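Kibet Kinyua
Automation at the Honville site, a thread from the shop floor

1/ Three months since the arms went in at Vavero's Honville site. People keep asking me what it's like, so I'm putting it in one place. We've got a practice bench as well as the packing line, and the bench is where most of us first got near one. 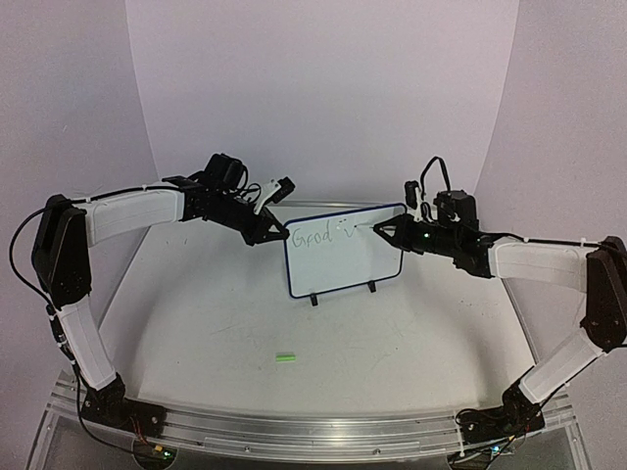

2/ The writing task

Marker in the right arm's gripper, small whiteboard standing between the two. It has got as far as "Good" and is on the next bit. Handwriting is no use to us on the line, but pressing a tip on a board without shoving it over is the same sort of job as putting a label on a carton.

3/ What changed on the line

Labelling used to be 3 people a shift. Now it's one person and a pair of arms. The other two went to returns and goods in. Same pay, different hours, and the hours are what people moan about.

4/ Numbers

There were 36 of us on the floor in November. There are 32 now. Four left and weren't replaced. Management calls that natural turnover. I'd call it fewer people.

5/ What got better

My wrists. 146 cartons an hour by hand was the old target and I don't miss it.

6/ What got worse

Waiting. When an arm stops you can't just reach in and carry on. You press the button, log it, and stand there until someone from Stanow rings back. Nights are slowest for that.

7/ Training

We asked for proper training on clearing faults ourselves. The Magesa depot has had it already. Ours is two mornings, paid, and open to agency staff too, which took some arguing.

8/ If your place is getting them, ask early who is allowed to restart the thing and what grade that person is on. We asked after it was installed and we're still waiting for the grade.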